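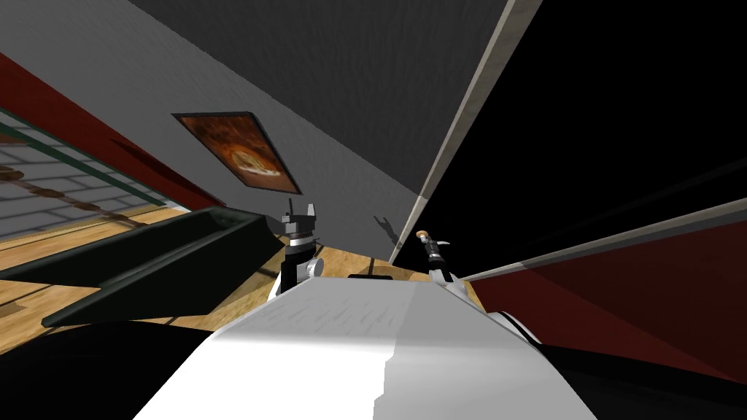 Head camera horizon drifts after reset, then the arms go for the ceiling
Posted by mothballed_servo in Simulation > Faults and Odd Behaviour

Our two-armed robot has decided which way is up, and it isn't the way the rest of us use. We run it in a simulated kitchen on Kahsay before anything goes near the real one. The first few dozen resets are fine. After that the head view starts to lean, and by the time I notice, the floorboards are on a slope, the pizza picture on the wall (I'm fairly sure it's pizza) is hanging at an angle no landlord would accept, and both grippers are pointing up past it. The job is to pick up a tray. The planner reports success with great confidence.

What I know so far:
Kahsay is on the February build.
The first bad run in the log is episode 3,296 out of 3,526.
Restarting the whole program cures it for a while. Resetting the room doesn't.
No joint limit warnings and no collision warnings.

Has anyone met this before? I'd like to fix it before the real robot is asked to do the same thing next to a person holding a mug.

---

gantry_gran
Reply 1

Neck joint. It's always the neck joint. Your reset puts the arms home and leaves the head wherever it last was, so any small error gets carried over and added to. Print the neck roll at the start of each episode and see if it creeps.

---

mothballed_servo
Reply 2

Printed it. Neck roll reads zero every single time, including the episodes where the kitchen looks like a ferry in bad weather.

---

gantry_gran
Reply 3

Reads zero according to whom? If the encoder offset is what's drifting, it will tell you zero until the head falls off.

---

plinth
Reply 4

Disagree with gran. It's a simulator, there's no encoder to slip unless somebody modelled one. I'd look at the base. If the base has picked up a tilt then the head, the camera and the arms all go with it, and every joint will swear blind it's where it should be. From the picture you can't tell a leaning robot from a leaning camera. Put a second camera in the room, fixed to the world, and look at the thing from outside.

---

lurora_refugee
Reply 5

We had something like this on Lurora and spent two weeks blaming the lens settings. I have nothing useful to add except sympathy. Check the lens settings.

---

mothballed_servo
Reply 6

Plinth gets the biscuit, or most of it. From a fixed camera the whole robot is leaning, base and all, with the wheels partly sunk in the floor. The reset was reading the base pose from the end of the last episode, keeping the roll and pitch, and writing them back in. A tiny error each time. By the last runs it was 45 degrees over and still filing cheerful reports.

Forcing roll and pitch to zero on reset stops it.

---

gantry_gran
Reply 7

So it was carried over and added to. As I said.

---

plinth
Reply 8

You said neck.

---

Anastasia Zacharopoulos
Reply 9

Before you close this, please don't stop at zeroing the values. That hides the lean, and the next odd value will come in through the same door. We look after the test cell at Rukholm and the rule there is that the controller refuses to move if its idea of "down" disagrees with gravity by more than a small margin. It should work in simulation too. The part of your post that worries me is the planner reporting success. What is it checking?

---

mothballed_servo
Reply 10

I went and looked. It checks that the gripper arrived where the planner sent it. It doesn't check whether there is a tray in it. So 89 of the runs marked as good are a robot waving at nothing, and I've pulled them from the results.

Gravity check is going in tonight, on the simulator and the real one. The tray check will take longer, as that bit came from Lalska and has no comments in it apart from one that says "temporary".

---

plinth
Reply 11

How old is the temporary one?

---

mothballed_servo
Reply 12

Older than the robot.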